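Print this page | E-mail this page

Jestomau Set-Up Guide
Section 5: Planning and Budgeting for a Two-Arm Household Unit

Complete this section before you place an order. It applies to buyers of one unit for use in a furnished room. Buyers of several units should work through steps 1 to 7 once for each room.

5.1 Before you ask for a quote

1. Write down the tasks the unit is to do in its first month. Name the object, the surface and the room for each task. "Cleaning" is too broad for a quote. "Pick up hand tools from a bed" can be priced.

2. Measure the room. Allow 70 cm of clear floor on every side where the unit will stand or step back. Measure with the doors of wardrobes and appliances open.

3. Measure the height of each work surface. Record soft surfaces, such as mattresses and sofas, on a separate line. They give under load, and the price of the arm set-up visit depends on how many there are.

4. Find the power outlet and draw the cable path on your floor plan. If the path crosses a doorway, order the longer cable with the unit. Ordered later, it ships alone and is billed at the full freight rate.

NOTE: Power and data cables are quoted separately. Check that both are on the order form.

5.2 Building the budget

5. Enter the base price, then add the following lines:
- spare fingertips, one set per 200 hours of use
- floor protection for the standing area
- set-up visit
- operator training, per person
- test objects

6. Set aside 5 percent of the total for items broken or marked during the first weeks. Do not draw on this line for spare parts.

7. Choose a purchase or a lease. The Prustell lease covers fingertips and wrist covers but not cables. The Moffat plan covers all three and has a longer minimum term. Leases signed before May run on the old terms.

CAUTION: Do not budget for unattended use. One trained operator must be in the room whenever the arms are powered. Include that person's hours in the running cost.

5.3 Choosing test objects

8. Buy ordinary household items in the sizes you already use. A dustpan and hand brush make a good first set – one part is wide and shallow, the other long and narrow, and both are cheap to replace.

9. Buy at least one soft item and one rigid container. Keep the receipts with the equipment file if the objects are to be charged to the project.

10. Run the first trials on a bare mattress or a cleared table. Bedding adds folds that can catch a fingertip. If the mattress is new, the lower part of the wrapping may stay on to protect the border.

11. Allow 30 minutes per trial in the operator schedule, including time to reset the objects by hand.

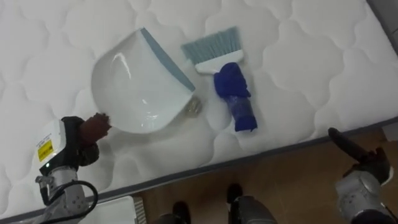
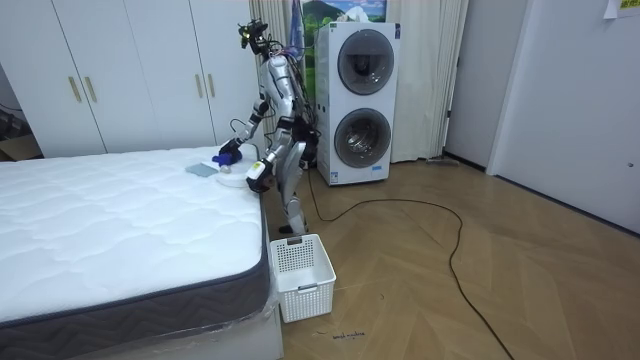
Fig. 5-1 and 5-2. Trial on a bare mattress. First picture: dustpan and brush on the quilted surface. Second picture: the unit bent over the mattress, with the basket on the floor.

Continue to Section 6, Delivery and Unpacking.

Print this page | E-mail this page

Reader comments (3)

Jaruwan Sriwong
Step 4 should be step 1. We approved the floor plan, then found the only outlet was behind a wardrobe. Moving it cost more than the floor protection and the cable together.

lisik_facilities
Does the fingertip figure in step 5 assume soft surfaces? We work mostly on tables and would like to order fewer sets.

Jestomau Support, Wed 4 December
The figure is for mixed use. For tables only, ask for the hard-surface schedule when you request your quote.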